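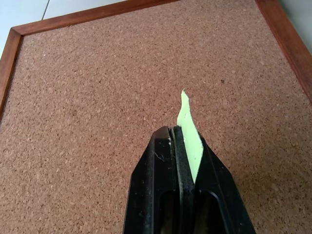
Notizen für den Vortrag »Korkwand und kleine Zettel«, Nachbarschaftswerkstatt Zulau, 30. Oktober 2020

(Erst hinsetzen lassen, Wasser trinken, Handy weg. Zweites Mikro geht an Santosh.)

Hallo zusammen, schön, dass ihr da seid! Ich rede heute über Zettel. Ja, wirklich, über kleine Papierzettel und über die Korktafel, an die man sie pinnt. Als ich das meinem Bruder erzählt habe, hat er gefragt, ob das ein ganzer Vortrag wird. Wird es.

Kurz zu mir: Ich organisiere seit Jahren die Ausleihe bei Cludora, also Werkzeug, Bücher, Nähmaschinen, alles, was die Leute bei uns holen und (meistens) wiederbringen. Wir haben 336 Sachen im Regal. Und wir haben das lange mit einer Tabelle gemacht, dann mit einer App, dann mit zwei Apps gleichzeitig, das war die schlimmste Zeit. Seit letztem Dezember hängt bei uns Kork.

(Pause. Hier fragt bestimmt jemand nach der App. Auf später vertrösten.)

Warum Kork? Ich fange mal mit dem Material an, weil ich das so gern mag. Kork verzeiht einem viel. Man sticht rein, man zieht die Nadel raus, und das Loch sieht man kaum noch. Außerdem ist er angenehm ruhig fürs Auge, dieses gesprenkelte Braun, da hebt sich fast jede Zettelfarbe ab. Weiße Magnettafeln finde ich grell, und die Magnete verschwinden bei uns alle an den Kühlschrank.

Ein paar Sachen, die ich beim Kauf falsch gemacht habe:

Die erste Tafel war zu dünn. Die Nadel ging durch bis in die Rückwand und fiel beim nächsten Türknallen wieder raus. Haris Radulović hat sie dann auf eine Spanplatte geleimt, die hängt jetzt in seiner Garage.

Die zweite hatte keinen Rahmen. Da bröselt einem die Kante weg, vor allem wenn man sie oft abnimmt, und wir nehmen sie oft ab. Also bitte mit Rahmen, gern aus Holz, muss nichts Teures sein.

(Jetzt die mitgebrachte Tafel rumgeben. Nadeln vorher raus!!)

So, und jetzt Zettel. Wir haben Farben ausprobiert bis zum Abwinken. Knallrot schreit alle an, nach einer Woche guckt da keiner mehr hin. Bei uns ist Hellgrün übrig geblieben, so ein blasses Mint, auf dem man Bleistift und Kuli gut lesen kann. Wir schneiden die Zettel selten sauber, oft reißen wir einfach einen Streifen ab. Ein schmaler Streifen mit krummem Rand fällt viel mehr auf als ein ordentliches Quadrat, und für einen Namen und ein Datum reicht der Platz dicke. Panagiotis Janevski schreibt trotzdem Romane drauf, auch auf die Rückseite.

Beim Aufhängen mache ich es so: Ich lege die Tafel flach auf einen hellen Tisch, gehe einmal drumherum und verteile erst alles lose. Noch nichts feststecken! An der Wand arbeitet man immer von oben links los, und dann wird es rechts unten eng. Auf dem Tisch schiebt man hin und her, bis es passt. Ich lasse auch gern viel Kork frei. Eine Tafel, die am ersten Tag voll ist, könnt ihr am zweiten Tag abräumen.

(Falls die Zeit knapp wird: den Teil über die Wäscheklammern streichen.)
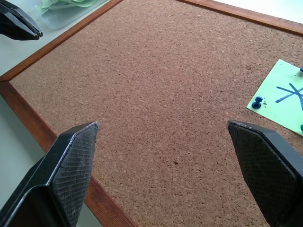
Muss man die Korktafel jedes Mal abnehmen, wenn sich etwas ändert?
Für einzelne Zettel bleibt sie hängen, die steckt man einfach im Stehen um. Ich nehme sie nur zum großen Aufräumen runter, bei uns alle 10 Tage.

Wäscheklammern: Wir hatten eine Schnur über der Tafel, daran Klammern für alles, was dicker ist als Papier. Schlüsselanhänger, Quittungsstapel, so was. Sah hübsch aus. Olanrewaju Ekwueme ist mit dem Pullover dran hängen geblieben, seitdem ist die Schnur weg und die Quittungen liegen in einer Schale.

Noch zum Aufräumen selbst. Immer zu zweit, einer liest vor, einer nimmt ab. Was keinen Namen hat, kommt in den Umschlag hinten dran und bleibt da bis zum nächsten Mal. Klebezettel übrigens auch pinnen, auf Kork hält der Kleber bei uns vielleicht einen Nachmittag, dann liegen die Dinger hinter der Heizung.

(Geschichte mit der Bohrmaschine erzählen, die drei Leute gleichzeitig hatten. Ilir vorher fragen, ob ich seinen Namen sagen darf.)

Danach Fragen, dann Basteltisch. Scheren und Nadeln sind in der blauen Kiste, Papier bringt Santosh mit. Um acht müssen wir raus sein, der Chor kommt.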